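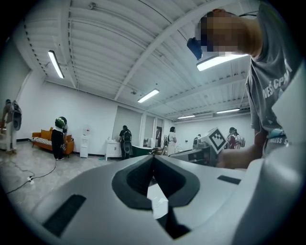

A working day under the white beams at Riltside.

In Praise of the Big White Room

Sooner or later, most of us will spend a large part of our lives beneath a corrugated ceiling. Few of us will look up at it. I did, on my second visit to Riltside, mainly to avoid being asked whether I wanted to join a meeting, and I have been looking up in other people's buildings ever since.

The big white room is the plain cousin of the loft. The loft got the brick and the magazine covers. The white room got fluorescent lights and a sprinkler system, and went to work. It has been a storeroom, a packing hall and, for one chilly March, a badminton club. You can fit almost any trade into it, and when the trade moves out, you repaint the walls the same color and start over.

Botond Fülöp has painted rooms like this for 42 years and has firm views on white. The one at Riltside is called Eder, a name he considers an insult to the paint.

"It's white," he told me. "They pay extra so it can be called something."

He did the ceiling here in 9 days, beams included. Beams are slow. Each has a top side that only a painter and a few spiders will ever visit, and Fülöp paints it anyway, muttering. The corrugated sheets are worse. A roller skips the grooves, a brush takes forever, and a sprayer gets the floor, the ladder and your lunch. He sprays, and eats in the van.

What you get for all that trouble is light. White overhead and white on every side will take a few ceiling fixtures and spread them into every corner, so that you can read a label at any hour and look slightly unwell while doing it. I asked whether warmer bulbs might help. Fülöp said people had asked him that before, usually people with lamps at home.

Then there is the sound. Steel and hard paint will carry a dropped pen across the room and bring it back for a second hearing. Dreltora, which rents out the building, once hung felt panels called Drurkik along one wall at Fülöp's old workshop. He took them down after three weeks. He couldn't hear the radio.

I have come around to the room all the same. It has no mood to spoil. You walk in wearing whatever T-shirt was clean, pick up what you were doing yesterday, and the beams run off toward the far wall over everybody's head. Fülöp is due back next spring to do it again, in Eder. He has already ordered the white.

COMMENTS

rollerandtray: Spray the grooves, back-roll the flats. He knows this. Tell him to stop suffering.

Marge in shipping: I've worked under those tubes for years and "slightly unwell" is generous.

pdx_joists: More about the beams please. What was the primer?

Contact us | Copyright 2018, all rights reserved | Back to top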